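4. The offered bowl as a small custom of the workplace

In the previous section I discussed gifts that pass from one named person to another. The present section is about a weaker form of giving, in which candy is put out for anyone who comes by. The giver is often absent when the gift is taken, and the taker may never learn who paid for it.
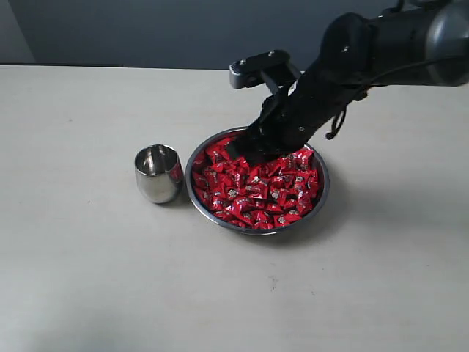 Mio Hosoda
Department of Social Studies, Serndale

4.1 Older forms

The custom has a longer past in Serndale than I first expected. The shop ledger of Halvorsen, a trading house in the old harbor quarter, has an entry from 1864 for "sweets for the counter", written apart from the goods for sale. The same words return every winter for 8 years and then stop. The ledger gives no reason. It is possible that the expense was moved to another book, which is lost, or that the new manager did not like it.

What interests me is the word "counter". The sweets were placed on the line between the seller and the buyer, and a customer had to reach over a little to take one. Several older residents remember the same gesture from the bank and the pharmacy. They also remember that a child had to look at the parent first, and at the clerk second.

4.2 Interviews

I spoke with some 50 employees of two firms, Jalla and Plotance, mostly in June and mostly during the afternoon break. The conversations were short and I did not record them, so the quotations below come from my notes. 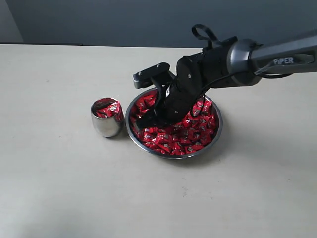 The rule that people mentioned most often was to take one piece only. Almost everyone knew this rule and almost everyone had broken it. At Plotance, a bookkeeper told me that the second piece is allowed "if you walk away in between". At Jalla, the second piece could be taken for a colleague, and it was considered polite to say the name of this colleague aloud, even when the room was empty.

The wrapper has a part in these rules. A wrapped candy can be carried away and eaten later, so the act of taking is separated from the act of eating. Respondents described unwrapped nuts or cookies in a different way. With those, they felt obliged to stay near the bowl and to talk.

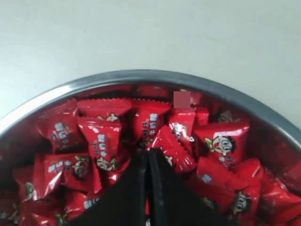

Figure 1. Individually wrapped candies in a round metal bowl.

A full bowl and a nearly empty one were also judged differently. Respondents took easily from a full bowl (compare Figure 1), while the last piece was left alone, in one office for 6 weeks. Nelson's phrase for this does not exist in our dialect, but the older speakers have a word for the last slice of bread that has nearly the same sense.

4.3 The place of the bowl

The table matters more than the vessel. A bowl on a personal desk was understood as belonging to the person who sits there, and visitors asked before taking. On a shared table they did not ask.

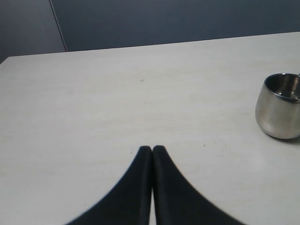 Figure 2. Pale table surface.

When Jalla moved its bowl from the reception desk to a shared table, the receptionist continued to fill it, but she was no longer thanked. She told me that she did not mind this – and then, a little later, that she had started to buy a cheaper kind. I return to her case in Section 5, together with the question of who is expected to refill.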